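Wednesday, bench 3

Larkance sizing trial, day two. Mixed 40 g into 900 ml at the temperature on the sheet and got soup with opinions. Strained it, brushed it on, hung the strips. Marama says the old batch never clumped. The old batch is a saint now that it's gone.

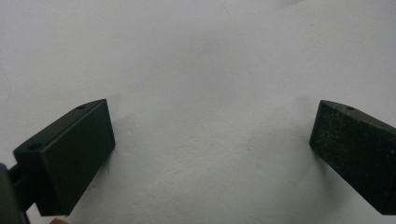

Strips 1 to 14 go under the 500 g weights overnight. Jolene Fairweather has the good brush again and denies it. If the edges still cockle tomorrow I'll halve the size and blame the humidity, as is traditional.

To do: order more blotters, relabel the jar marked "probably starch."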